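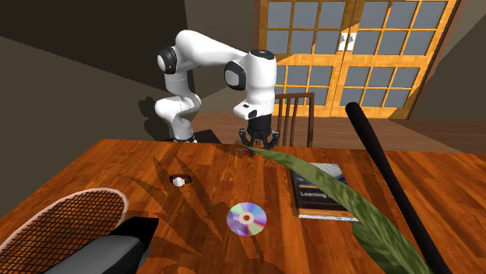 Tomoyo Okabe asked under my last page whether a minor character needs an article at all if they only get two lines in the whole story. My answer is yes, please write it! Small characters are my favorite part of any fan wiki, and a short page is a great first edit for someone new.

I'll use our wiki for the web serial Zerkodo, since that's the one I know inside out. The character is Nemach, the ferry pilot who turns up in chapter 3 and then vanishes for ages.

Step 1. Search before you start
Type the name into the search box, then try any nicknames. Nemach was sitting inside the "Ferry Crew" list for months under "the pilot", and we nearly ended up with 2 pages for him.

Step 2. Reread the scenes
Open every chapter the character appears in and take notes as you go. Put the chapter number next to each note right away – hunting for it later is miserable. I found a mention of Nemach's sister in a spot I'd read at least five times before. I was so happy.

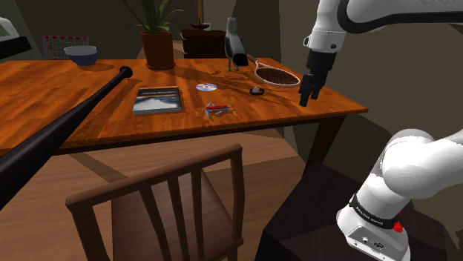
Keep your notes in story order, even when the chapters jump around in time. For Nemach that means the flashback to Rivera goes first, although readers don't get to it until much later on.

Step 3. Write the opening line
Say who the character is and where they first appear:
Nemach is a ferry pilot in Zerkodo. He first appears in chapter 3.
That's plenty.

Step 4. Add the sections
Use Before the Story, Story, Relationships and Trivia. If we know nothing about the early years, write "Nothing has been revealed about his childhood" and move on. Guesses go on the talk page, where we love them (the Truvden theory thread has 303 replies and it's a joy to read).

Write the Story section in present tense. "Nemach hides the map", and so on.

Step 5. Link it up
Link each name the first time it comes up, then add the page to Characters and to Ferry Crew. Check "What links here" too. If it's empty, go to the chapter pages and add links from there.

Step 6. Save
Put "new page" in the edit summary and hit Publish. Someone usually stops by within 20 minutes to fix a comma – say hi to them!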